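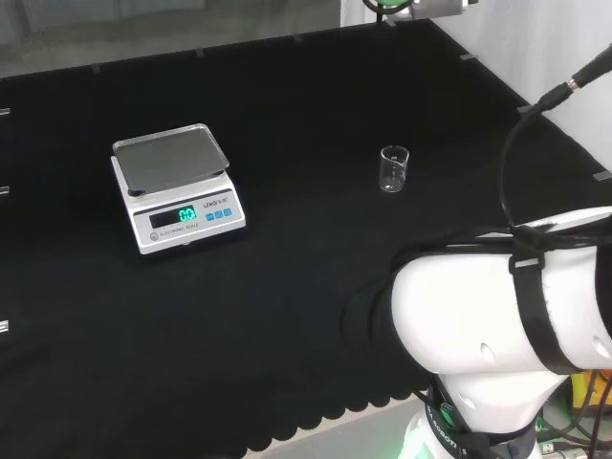 A bench scale reading 0.0 and a small glass beaker, set out on a black cloth.

How to Get Steady Readings From a Small Bench Scale

Last updated Jul 2, 2019
4 min read

A small electronic scale will do a lot of jobs around the house: portioning coffee, mixing a batch of cleaner, weighing a letter, splitting seed packets. Most complaints about these scales come down to where the scale is sitting and how it was zeroed. The tips below apply to most models with a flat steel pan and a few buttons on the front.

Start with the table

Pick a table that doesn't rock. Push down on each corner with your palm. If one corner gives, fold a piece of card and put it under the short leg before you bring the scale over. Folding tables are fine for light work if the braces are locked.

Keep the scale away from the edge and out of the path of a fan or heating vent. Moving air pushes on the pan, and the last digit will wander. A refrigerator or washing machine on the same wall can do it too.

Using a cloth

A tablecloth keeps the feet from sliding and catches spilled powder. Use a thin, flat one. Thick felt or a folded towel lets the feet sink unevenly, and the reading drifts as the scale settles. Smooth the cloth out toward the edges and check that no wrinkle runs under the scale. If the cloth has a scalloped or fringed hem, let the hem hang over the side of the table where it can't ride up under the feet.

Black cloth works well for anything pale, such as flour, salt, sugar or baking soda. You can see what you dropped. For coffee, pepper or dark seeds, switch to a white one. Clear glass is easy to lose track of on any color, so put it in the same spot every time.

Zero it before anything goes on

1. Clear the pan. Wipe it with a dry cloth, including the corners along the raised edge where crumbs collect.

2. Turn the scale on with nothing on the pan and leave it alone until the number stops changing. Don't lean on the table while you wait.

3. Check that the display shows zero. With one digit after the decimal point, you want 0.0. If it shows anything else, press the zero button. The button names vary, so look in the booklet if the labels aren't clear.

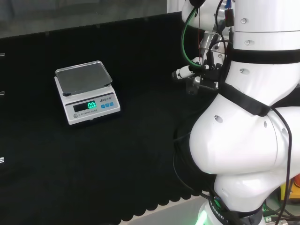
4. Put your empty container in the middle of the pan and press the tare button. The display should go back to zero. Add what you are weighing a little at a time.

5. Take everything off when you are done. After a tare, the scale will usually show a minus number equal to the weight of the container. Zero it again before the next job.

Choosing a container

Use the lightest container that will hold the job. A heavy mixing bowl uses up part of the scale's capacity before you have added anything. A small glass beaker with a spout is handy for liquids and pours without dribbling down the side.

The lines on a beaker show volume, and they are only a guide. If a recipe or label gives grams, go by the scale. Dry the outside of the glass first, as drops on the bottom count toward the reading and stay behind on the pan.

Checking it at home

Keep one object as your check weight. A small steel bolt or an unopened can is good. Weigh it when the scale is new, write the number on a piece of tape, and stick the tape to the object. Weigh it again every so often in the same place on the pan.

Tatsuya Hamada, who wrote in from Etine, does this each March when he gets his seed-starting supplies out. His bolt read 40 grams for years, then came up 5 grams short. The scale had been stored with jars stacked on top of it. He replaced it and now keeps the new one on a shelf of its own.

Cleaning and putting away

Turn the scale off first, and unplug it if it has a cord. Wipe the pan with a damp cloth and a drop of dish soap, then dry it. On many models the pan lifts off, but check before you pull. Never spray cleaner at the display or the buttons. Put the spray on the cloth.

Store the scale flat with nothing on the pan. If it takes batteries and won't be used for a few months, take them out.

Related

Removing Water Spots From Glass Measures
11 Uses for an Old Tablecloth
Leveling a Wobbly Worktable
Storing Flour and Sugar in Warm Weather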